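Getting a Slate-Gray Accent Wall Right (It Took Me Two Tries)

I painted the back wall of my workshop in October, and I want to get this written down while my shoulders still remember it. The old color was a sort of mustard left by the people before us, and I'd been hanging tools over it for years hoping I'd stop seeing it.

First thing, wash the wall. I know, I know, I skipped it too! A bucket of warm water, a squirt of dish soap, then plain water on a clean rag. Workshop walls hold a lot more dust and oil than the ones in your bedroom, and my first coat came up in little curls near the grinder.

Buy matte. I tried a satin from Gargate on a scrap of drywall and every patch and dent showed up like a relief map. The color I ended up with was Bridano 337, a gray with a bit of blue in it, and it goes on much lighter than it dries, so don't panic and run back to the store like I did.
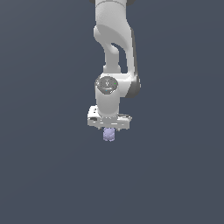 Slate gray with a hint of blue, with white in front of it.

Cut in the edges one section at a time and roll into them while they're still wet. If you do the whole border first and go have lunch you'll get a stripe around the wall (ask me how I know). My neighbor Raelene Baxter lent me her 7-inch roller, which I thought was too small, but it was so much easier on the wrists that I bought my own.

Two coats did it for most of the wall, three over the mustard by the window. Between coats I wrapped the roller tightly in a plastic bag and stuck it in the fridge. Works fine overnight, just tell whoever makes breakfast.

Leftover paint goes in a jam jar with the color number on the lid. Mine lives next to the wood glue.

Next up is the pegboard, if I can find the box of hooks.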